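The Skavden Vanity Table with Round Mirror, Cream White

If you grew up with a grandmother who kept a dressing table in the corner of her bedroom, you already know why we carry this one. There was always a little dish of hairpins, a powder box that nobody else was allowed to open, and a mirror that seemed to make everyone look a bit more rested than they were. The Skavden is our favorite take on that kind of table, and it has stayed in the shop longer than almost anything else we sell.

It comes in a glossy cream white, warmer than the bright white you find on most bedroom furniture these days. Next to a pure white wall it looks a touch like vanilla ice cream, and next to wood or a colored wall it simply looks white. We mention it because we have had a few customers hold a pillowcase up to the tabletop and frown, so please do ask for the color card if you are matching it to something you already own. The card is free and we mail it the same day if you write before noon.

The front edge of the top is curved and wavy, and it's lovely to sit at. Your arms find their place along it without any corner poking at you (if you have ever done your makeup at a square desk, you'll know the corner I mean). A raised molded ridge runs across the back part of the top, just below the mirror, and it gives you a natural line for setting out your things. Brushes and bottles in front, flowers or a small lamp toward the mirror – that is how most people end up using it, though one lady told us she lines up her seed packets there in December and calls it her planning desk.

Then there is the mirror, and I could go on about the mirror. It is round, in a carved frame of the same cream white, with sculpted roses along the crest at the top and small scrolls lower down on the curve. When Hilde Van Acker set up our showroom she tried it next to three plainer mirrors, and customers walked right past the others. The roses do collect a little dust in their petals. A soft, dry paintbrush gets it out in a minute or two, and we tuck one into the box for you.

Real roses look wonderful with it, by the way. Pale yellow and peach are our pick, with plenty of green and some of those tiny white filler flowers, laid down loosely by the foot of the mirror so that you get them a second time in the glass. If you bring in fresh ones, dry the stems before you lay them on the top, or put a folded napkin under them.

Delivery and setting up

The table and the mirror travel in separate cartons. You'll want 2 people for the mirror, and a blanket on the floor to rest it on while you get the table where you want it. Please lift the table by its body and never by the wavy edge, however handy it looks. Ambros Moser packs every one of them himself and puts his initials on the slip, so if anything reaches you with a chip or a scratch, send us a picture of the slip along with the damage and we will sort it out without any fuss.

Allow 17 working days from order to doorstep. We would love to be quicker, but the finish needs its time to harden and we have learned not to rush it.

Looking after the finish

A damp cloth and a drop of dish soap will take care of nearly everything. Nail polish remover is the one real enemy, so keep it on a tray. Hair spray leaves a dull film on the gloss if it's left for weeks, and the same damp cloth lifts it off. For the mirror, spray the cleaner on your cloth and wipe from the middle outward, keeping the liquid away from the carving.

Ordering

The item number is 431. The matching stool, the Issa, is sold separately and can go in the same delivery at no extra charge. A small touch-up bottle of the cream white is available too, and it goes a surprisingly long way. If you'd like to see the table before you decide, come by the showroom any afternoon and pull up a chair, and take all the time you like.

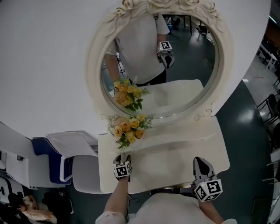
Akosua Quaye wrote to us that she had wanted a plain mirror and let her daughter talk her into the roses, and that she now dusts them every morning with her coffee in the other hand. She did ask us to warn people that the cream looks yellower under a warm bulb, and she has since changed hers for a cooler one.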